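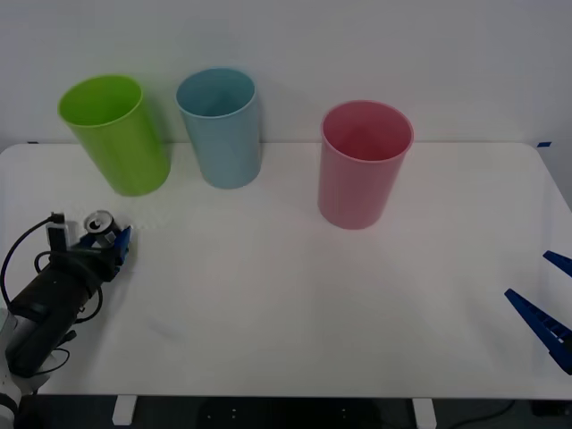 Green, light blue and pink cups at the back of a white table.

Dornusport Indoor Football
Pre-camp facility and equipment walk-through, with comments
Inspected Sat 18 July
Inspector: Yvette Melnyk
Camp contact: Aaliyah Bélanger

Key: OK / FIX (before first practice) / STOP (do not use) / N/A
Items carried over from the December walk-through are marked (C).

PLAYING SURFACE

1. Turf seams flat, no lifted edges
FIX. Seam at the north 20 has been glued again. It was glued before the December visit too, and I wrote then that glue wouldn't hold at a spot where linemen plant their feet all day. I could get two fingers under it. Needs a proper re-seam. (C)

2. Infill depth even
OK between the numbers. Thin on both hashes near midfield. I was told it had been groomed Thursday. Maybe it was, but whoever drove the groomer skipped the middle. Ask for another pass and I'll take the OK at face value.

3. Surface free of debris
FIX. Picked up a cleat stud, a broken pen cap and a piece of zip tie in one lap.

4. Impact test on file
The sheet I was handed has no date and no tester's name, and every location on it has the same reading. Real turf doesn't do that. I am treating this as no test on file. STOP for full-contact work until there is a signed one. Walk-throughs and 7-on-7 without pads may go ahead once item 1 is done.

WALLS, POSTS AND SIDELINES

5. Goal post padding
OK, south. FIX, north: the pad stops short and the lower strap is missing. Somebody has tied it with a shoelace.

6. Wall padding behind both end zones
OK at the south end. At the north end there is a gap where the roll-up door is. The plan is to "tell receivers to pull up." Receivers do not pull up. Hang the portable pads or move the drill line in ten yards.

7. Sideline clearance
FIX. Kioko blocking sled parked well inside the clear zone, along with a stack of agility bags. Moved while I was there. I'd like to see it still moved on the first morning.

8. Benches and tables back from the field
OK.

SLEDS, DUMMIES, MACHINES

9. Two-man sled (Kioko)
Springs OK. Left pad cover split along the bottom stitching, foam showing. FIX.

10. Standing dummies
OK. One leaks a little filling. Not worth a line on the budget.

11. Passing machine
STOP. The guard over the wheel has been taken off "for cleaning" and could not be found. It was off in December as well. (C) I don't believe in a seven-month cleaning. Unplug it, tag it, put it in the cage.

12. Tackling ring
OK. Still heavier than it needs to be for the younger group, so use two people to reset it.

HELMETS AND PADS

13. Helmets within recertification
445 on the inventory list. 399 on the shelves. The explanation is that the others are out with players, which may be so, but there's no sign-out sheet to back it up. Of those on the shelves, 393 have a readable recertification sticker in date. The remaining six go in a bin marked DO NOT ISSUE. I have started the bin.

14. Inflation and liner check
Sampled only. Fine in the ones I squeezed. A sample is a sample, and each helmet gets checked on the head it's going on.

15. Chin straps and hardware
FIX. Mixed hardware on the older shells, some of it clearly from another maker. If the fit sheet doesn't list the part, it doesn't go on.

16. Shoulder pads
OK. Laces replaced since last time, and done well.

17. Add-on devices
Aaliyah asked about the Harero padded shell covers, which the sales rep says cut concussions. I asked the rep for the study and got a brochure. No objection to wearing them if they fit the helmet and don't hide the sticker or block the vents. They don't change a single line on this checklist, and they should not be mentioned to parents as a reason to allow more contact.

HEAT, WATER AND MEDICAL

18. Cold tub on site and filled
FIX. Tub is here, hose isn't long enough to reach it.

19. Heat reading taken on the field
The office reads the lobby thermostat, and the lobby is air conditioned. Buy a proper meter and take the reading at field level before each session and again halfway through.

20. Drinking water
OK. Two working fountains and a fill station. Please stop telling players that water breaks are "earned." It was written on the whiteboard. I wiped it off.

21. AED
Green light showing, pads in date. Cabinet is behind the snack counter, and the counter shutter was locked. Move the cabinet or leave the key on the hook. FIX, and I mean today.

22. Athletic trainer booked
Confirmed for every contact session, in writing. OK.

23. Concussion removal form
OK. Clear, one page, no box for the coach to overrule it. Keep it that way.

24. Emergency action plan posted
Posted, yes. It names a gate that was bricked up when the Pletis scoreboard went in. Walk the ambulance route yourself before you print a new one — I did, and it takes the crew around the dumpsters.

RECORDS AND STAFF

25. Coach certifications
All produced. One expires partway through camp. The promise is that it'll be renewed in time. Until I have the card, that coach does not run contact.

26. Contact minutes log
Blank forms are ready. Last year's log was filled in with the same pen, in the same hand, with the same number every day. I would rather see a messy one.

COMMENTS

Aaliyah Bélanger: The seam crew is booked and the sled is in the storage bay with tape on the floor to show where it stops. AED key is on the hook. We are looking for the machine guard. The north post strap is on order. I think item 4 is harsh, as the tester has used this field for years, but I've asked for the original sheet.

Yvette Melnyk: Thank you for the key. "On order" stays as FIX until the strap is on the post. On item 4, if the original sheet turns up with a name and different readings I will gladly change the entry. If it turns up with the same readings, book another tester.

Aaliyah Bélanger: Can the passing machine be used by staff only?

Yvette Melnyk: No. Staff have fingers.

Re-inspection covers items 1, 4, 5, 6, 7, 11, 13, 18, 19, 21 and 24. Remaining FIX items may be signed off by the camp contact with a photo attached. Keep this copy in the equipment room with the December one.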